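Rinse Water Use in Small Laundry Rooms: Term Project Report
Plermont Technical College, Building Services Program

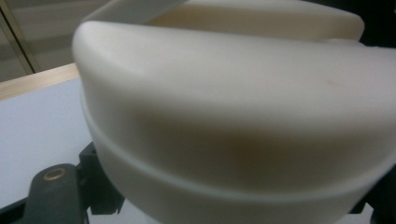 1. Background

Shared laundry rooms in older apartment buildings are usually billed on a single water meter. The owner sees one total per quarter and has no way to tell how much goes to the wash fill, how much to the rinses, and how much is lost through worn inlet valves. This project measured the split for one room in the Irnstead block over the month of May.

2. Method

A pulse meter was fitted to the cold supply of each of 3 top-loading machines. The meters were read by a Munro logger set to a 15 second interval. Cycle stages were identified from flow alone: a long draw at the start was taken as the wash fill, and any later draw as rinse water. Hot water was not metered. Residents used the machines as normal and were told only that the supply was being recorded.

Meter calibration was checked against a weighed volume before installation and again at the end. Drift was within the maker's stated tolerance for two meters. The third read slightly low, and its data were corrected by a constant factor.

3. Results

Total recorded cold water use was 3665 gallons. Rinse stages made up the larger share on all machines. The extra rinse setting was selected more often than expected, mostly in the evening. One machine also showed a slow continuous flow between cycles — consistent with an inlet valve that does not seat fully.

4. Limits

The sample is one room in one month. Load weight was not recorded, so use per pound of laundry cannot be given. Short draws below the meter's starting flow would have been missed.

5. Further work

The same loggers will be moved to the Drorkosgate building, where the machines are front-loading. The leaking valve at Irnstead should be replaced first and the idle flow measured again. Raw data and the correction sheet are in Appendix A.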